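Trimesano, ground floor walk-through
Sheet 179, November, Fallier building

1. Exits and glass door
Pass. Door opens. It also closes, an improvement on October.

2. Large room, walkways
Pass with comment. The gray bumpy structure has gaps and grooves that collect dust, and whoever dusts it has been skipping the difficult ones. Backpacks to be worn or hung up. They are not to be parked on the floor.

3. Table
Pass. Flat, white, clean. Please enjoy this while it lasts.

4. Bathroom floor
Fail. Cables across the tile. Marble pattern is very handsome and does nothing for grip. Move cables to the wall and tape down before anyone runs the tub.

5. Bathtub
Pass. Drain clear, rim sound. Rim is not a shelf.

6. Bathroom floor clutter
Fail. Cardboard box to go. Same comment as last time, same handwriting.

7. Vanity cabinet
Pass. Doors checked, hinges tight. Contents are between you and your conscience.

Recheck items 4 and 6 within 12 days.

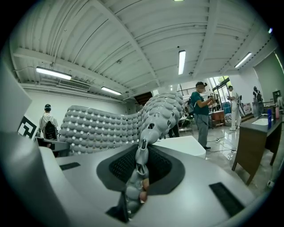
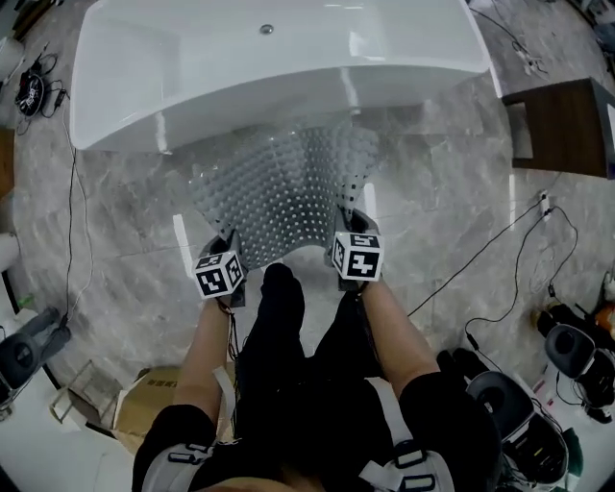
Jiahui Deng: Item 4 noted, tape is on order from Alva. On item 6, I moved a box last time, so this must be a different box. Can we get a separate line for that?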